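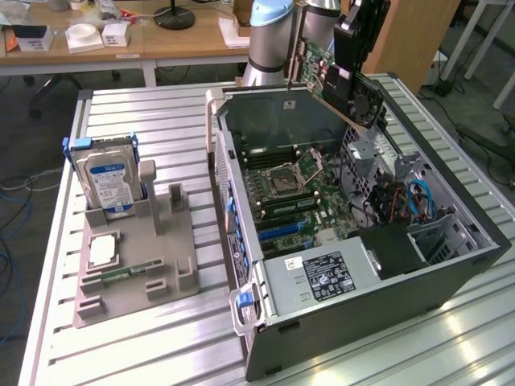

Ticket summary
Subject: Pralisik quarterly statement run stops before completion
Reported by: Billing Office, Mok
Assigned to: Cisitz Application Support
Priority: High
Status: Closed, resolved

Description of the problem
The quarterly statement run in Pralisik ends before all statements have been produced. The run for the Mok district contains 3,240 customer accounts. Statement files are created through record 2,686, after which the job returns to the queue screen with the status "Ended" and no error message. The Billing Office has repeated the run with the same result each time. Statements must be at the mailing service before the end of May.

The Billing Office also states that the February run finished normally. Between the two runs, Pralisik was moved from the former tower computer to its current host. The former computer has been taken out of service and is kept for parts, so the run cannot be repeated on it.

Initial response
Support asked the Billing Office to leave the completed statement files in place and to make no further changes to the queue. The following items were requested:

1. The job log for the most recent run, exported with the detail setting turned on.
2. The name of the statement template in use.
3. The account number of the last statement produced.
4. Confirmation of whether other offices had the same problem. 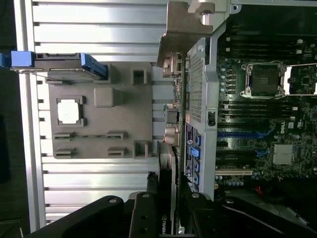 Fedton replied that its own statement run had also ended early, at a different record, and that the office had assumed its list was simply shorter this quarter. It asked whether statements already sent to the mailing service should be recalled. Support advised that completed statements are correct and should not be recalled. Fedton was added to this ticket, and a separate ticket was not opened.

Investigation
The exported log shows that the job did not end on its own. It was waiting for an answer from the address verification step, and the queue manager closed it when the waiting period ran out. The waiting period was set to 10 seconds. The log records this as a normal end, which explains the absence of an error message.

Support reviewed the account that follows the last completed statement. It is a master account for an apartment property, with a large number of service addresses attached. Pralisik verifies every attached address before it writes the statement, and the whole group must be answered within a single waiting period. Fedton's run stopped at an account of the same kind.

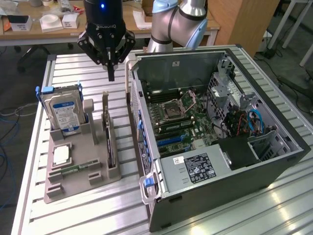
The same master account was present in the February run and caused no difficulty at that time. Support therefore compared the settings recorded before the move with those now in use. The earlier installation had a waiting period of 5 minutes, entered by hand some years ago and not listed in the installation notes. When Pralisik was installed on the current host, the value returned to the one supplied with the program. No other setting that affects the statement run was found to differ.

Support considered dividing the master account into smaller accounts. The Billing Office did not agree to this, as the property owner receives one combined statement under the terms of service. The option was withdrawn. 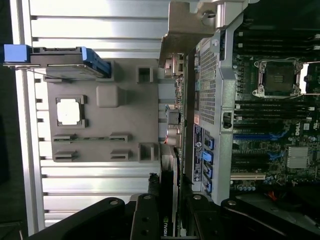

Resolution
The waiting period was restored to its earlier value on the current host. The Billing Office then resumed the Mok run from the first account without a statement, using the "Continue from record" option. The run reached the last account and the total number of files matched the account list. The combined statement for the apartment property was opened and checked against the meter readings by the Billing Office, which accepted it. Fedton completed its run later the same afternoon.

Instructions for future runs
Before starting a statement run, open the Queue menu, select Limits, and confirm that the waiting period is shown as 5 minutes. After the run, compare the number of files with the number of accounts on the district list. The status "Ended" should not be taken as proof that a run is complete. If the two numbers differ, do not start again from the beginning. Note the last account completed and contact Support.

Follow-up items
Cisitz has added the waiting period to the installation notes for Pralisik. A request has been entered with the development group for a separate status when a job is closed by the queue manager; no release has been assigned to it. The Billing Office will keep the exported log with its quarterly records.

Closing note
Closed with the agreement of the Billing Office, Mok, and of Fedton. The ticket may be reopened by either office until the next quarterly run.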